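October, evening

Woke at 5:40 with the heater knocking again. It does it three or four times, stops for half an hour, and then starts once you are nearly back to sleep. Got up and made oatmeal.

Walked to the river before work. The level is down a lot from last month and there is a strip of gravel showing under the Clavunbridge side that I don't remember seeing any other fall. Two herons on it. The path is still closed past the pump house, so I turned around there and came home along the road. My left knee was fine going down and stiff coming back up the hill. I have decided to keep writing the knee down so I have something to tell the doctor besides "sometimes."

Bread. This was the fourth loaf with the rye starter and the first one I would give to another person. I used 80 grams of starter in place of the 100 the recipe asks for and left it overnight on the counter with a plate over the bowl. The kitchen was cold, so it took until almost noon to come up. Baked it in the covered pot, lid off for the last 13 minutes. The crust is good. The inside is still a little gummy near the bottom, and I think I cut it too early again. I always cut it too early.

The flour is from Charbonneau, the small mill, and I am nearly out. A bag has gone up since spring. I could go back to the grocery store kind but the last time I did that the starter sulked for a week.

Work was slow. Finished the invoices for Grimia and found the mistake from August – I had entered the same delivery on two lines. Fixed it and sent a note. No answer yet. Ate lunch at the desk, two slices with butter and a pear that was past its best.

In the afternoon I made the list for the Drarnora walk. It is seven miles to the hut and the same back the next day, and the hut has a stove but no bedding. Sleeping bag, the thin pad, the blue sweater, matches in the jar, coffee, the rest of the loaf if there is any. I am leaving the big camera at home. Last year I carried it the whole way and took about 13 pictures, and most of those were of fog.

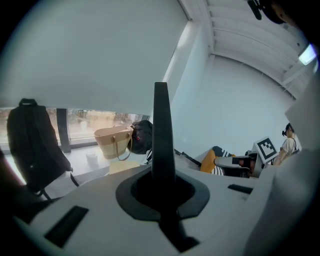 My sister called after supper and I read her the list. She thought the thin pad was a mistake at my age and that I should take the thick one and leave out the coffee. I told her I would take the thick pad and the coffee. She also said to start earlier than I did last year, because the last mile is all roots and it gets dark under the trees well before it gets dark anywhere else. She is right about that. I have moved the alarm to six.

She asked for the bread recipe too. I told her the amounts over the phone and then had to call back, having said 92 grams of salt when I was reading off the wrong line. It is nine.

Heater is quiet so far. I bled the radiator in the hall before supper and got mostly air and a spoonful of brown water. Need to buy flour, lamp oil, and a new lid for the compost pail. Bed at ten.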